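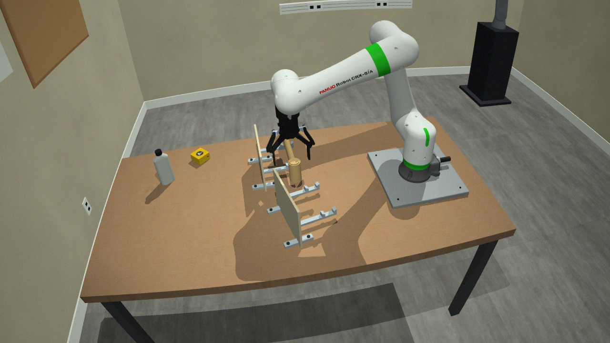
Flerkix – Simulationszelle mit CRX-5iA

Dokumentation durchsuchen … Suchbegriff eingeben

Dieses Repository enthält die Szene, die Greiferkonfigurationen und die Prüfskripte für die Tischzelle Flerkix. Gepflegt wird es von Silvan Wallner und Latifa Alaoui. Stand: 13. Aug. 2024.

Inhalt

- scene/ – Raum, Tisch, Grundplatte, Roboter
- parts/ – Holzplatten, Halter, Holzhammer
- episodes/ – 549 Läufe, davon 112 mit abweichender Startpose
- tools/ – Prüfskripte für Kollision und Nullstellung

Einrichten

Die Grundplatte ist der Bezugspunkt der gesamten Zelle. Wer sie verschiebt, muss die Basis in scene/base.yaml neu eintragen und danach check_base laufen lassen. Der Abstand zwischen Flansch und Tischplatte beträgt in der Ausgangsstellung 780 mm und wird vom Skript mitgeprüft.

Die Halter der Holzplatten sind feste Körper ohne Gelenke. Sie werden beim Laden der Szene gesetzt, erst danach folgen die Platten. In umgekehrter Reihenfolge kippen die Platten im ersten Zeitschritt, und der Lauf ist unbrauchbar.

Vor jedem Start fährt der Arm mit offenem Greifer in eine Stellung über dem Tisch. Die Finger dürfen dabei weder Platten noch Halter berühren. 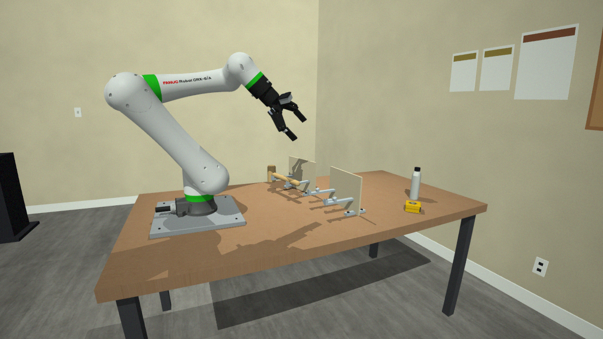 Brahim Radwan merkte dazu an, dass die Ausgangsstellung bei ihm nach dem Wechsel auf Version 2 um einige Millimeter zu tief lag und erst stimmte, nachdem er den Werkzeugmittelpunkt neu gesetzt hatte. Der Wert steht jetzt in gripper/tcp.yaml. Alte Dateien bitte nicht übernehmen.

Wartung der Szene

Nach Änderungen am Greifermodell die Kollisionskörper der Finger neu erzeugen. Die Hüllen aus dem Export von Clalow sind zu grob – der Greifer meldet dann Kontakt, obwohl er noch frei steht. Anschließend die Annäherung an das Holzteil in Einzelschritten abspielen und den Abstand der Finger zu den Haltern kontrollieren.

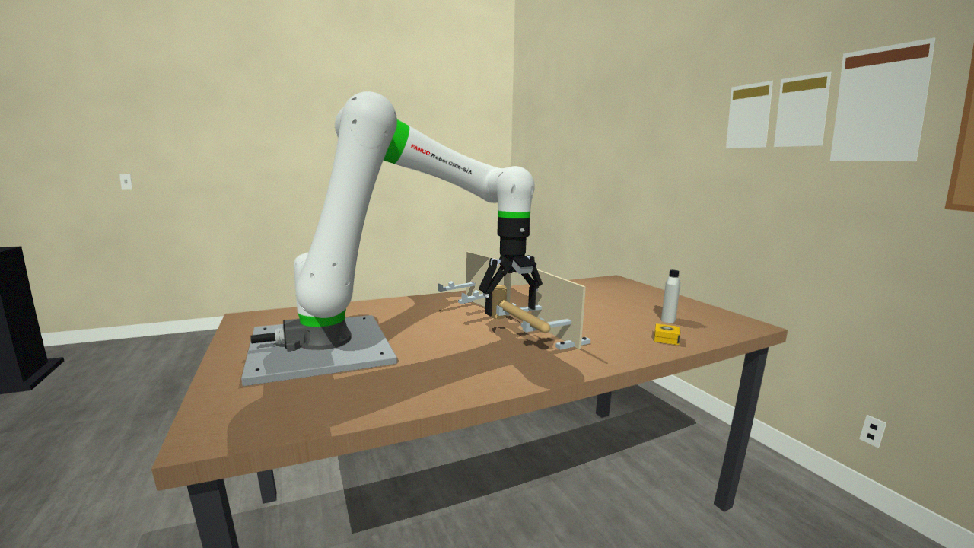
Bekannte Fehler

- check_base bricht ab, wenn der Pfad Umlaute enthält.
- Flasche und gelbes Objekt werden beim Zurücksetzen nicht neu platziert. Wurden sie verschoben, die Szene komplett neu laden.
- Bei sehr kleinen Zeitschritten zittert der Holzhammer auf der Tischplatte. Die Reibwerte in parts/mallet.yaml sind noch vorläufig.

Fehlerberichte bitte mit Laufnummer und Protokolldatei an Latifa Alaoui.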